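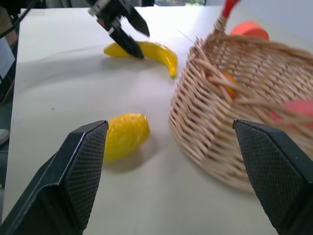

Zane Kazlauskienė wrote in August that grip force is the only figure worth printing on a gripper's data sheet, and that everything else can be sorted out in the controller. I have heard the same view from both suppliers whose fingers we have had on the bench this year, and I think it is wrong for the sort of work most small labs do.

Force matters when the part is heavy or slippery. Very little of what we pick up is either. We ran 900 picks with the Overgaard pads and the same number with the Duvmont ones, at one force setting throughout, and counted four drops in total. All four happened while the arm was changing direction, and a slower ramp in the Pritix controller dealt with them. Had I bought on force alone, I would have learned nothing from the exercise.

The failures that cost us time came earlier, in the approach. A finger touched something it was not meant to touch, the target moved, and the pick was planned against a position that was no longer true. We logged 133 of these. They don't appear in any supplier's figures, as the usual supplier test is a single block on a clear plate with nothing beside it.

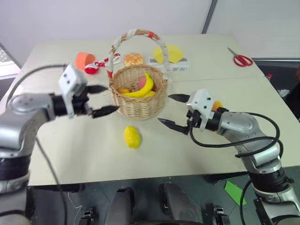
Finger shape deserves far more attention than it gets. A broad tip is easy to make and forgiving of a poor pose estimate, and it is a nuisance in any container with a rim. The useful comparison is between an item in the open and an item with neighbours. A lemon lying by itself in front of a basket can be approached from almost any side, and a broad tip will do. The banana inside the same basket has a peach-like fruit tucked behind it and a tall handle arching over the lot, so the housing needs clearance as well as the fingers. Pointed tips help with the first problem and do nothing for the second. I would like to see housing width, measured at the height of a typical rim, given the same space on the sheet as force.

Cables belong in the same discussion. A loop that is harmless at the home pose can limit the wrist when the arm has to reach down and across, and the planner usually knows nothing of it. Troltilov publishes a reach envelope with the cable fitted – a dull drawing, and the most useful page in their manual.

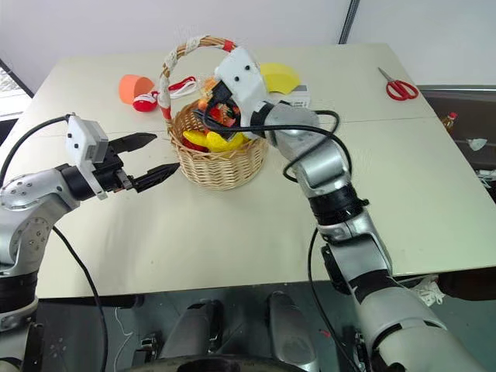
Should a lab with a fixed budget buy the stronger gripper or the narrower one? The narrower one, unless the heaviest item on the list is beyond its rated load.

I accept that force is easy to measure and clearance is awkward, because clearance depends on the container. That is an argument for agreeing on two or three standard containers and publishing results for each. It would take a supplier an afternoon. Until then I will go on asking for a loan unit before I sign an order, and I will test it in clutter first.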